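4.2 Sorting before folding: what the household guides claim

Most domestic manuals treat the loose pile as a problem of discipline. The Skivness leaflets, which we take as representative of the type, instruct the reader to sort by owner, then by fabric, then by colour, and only then to fold. No evidence is offered for this order. Villaseñor's often-repeated claim that sorting first halves the labour rests, as far as we can establish, on a single household observed over 2 weeks in June, and the original notes give no account of how labour was measured. We are not persuaded that a figure of this kind should have travelled as far as it has.

Our own reading of the Trustbridge diaries (700 entries from 80 homes) suggests something less tidy. Diarists seldom described sorting as a separate stage. They picked up whatever was on top, folded it or put it aside, and went on. Colour appears often in the entries, but mainly as a way of naming a garment ("the grey one with the cuffs"), and it is doubtful that it governed the order of work. Fig. 3 shows five garments in a loose cluster on a floral mat, the mustard one crumpled in a heap and the sage-green one spread out and overlapping its dusty-pink neighbour.
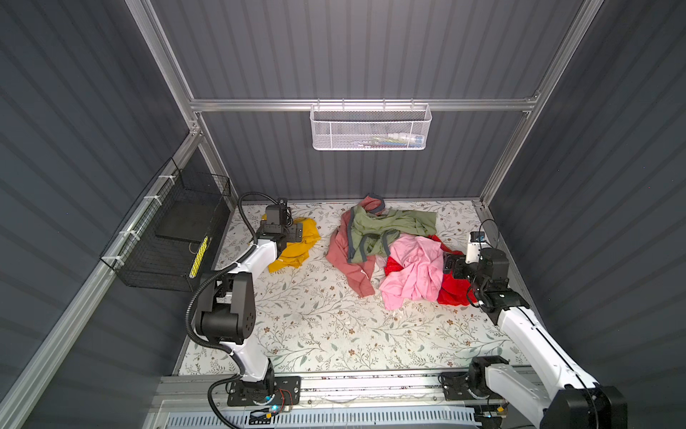 The trouble with colour as a sorting rule is that it was borrowed from washing, where it has an obvious purpose, and carried over to folding, where its purpose is much harder to find. A red top and a pale pink one may well need separate washes. Once both are clean and dry, keeping them apart achieves nothing unless they also belong in separate drawers. The Hotodero survey asked respondents whether they sorted clean laundry by colour and reported the answers (n = 2,925) as though they described behaviour. They describe what people were willing to tell a stranger about their housekeeping. Where diarists had also filled in a questionnaire, the two accounts frequently disagreed, and we have given more weight to the diaries.

Overlap is the more promising variable, though we would caution against making too much of it. A long sleeve lying under another garment has to be freed before it can be folded, and entries that mention untangling tend to be the longer and crankier ones. Whether untangling took more time, or merely annoyed people enough to be written down, cannot be settled from this material. The manuals are silent on the point.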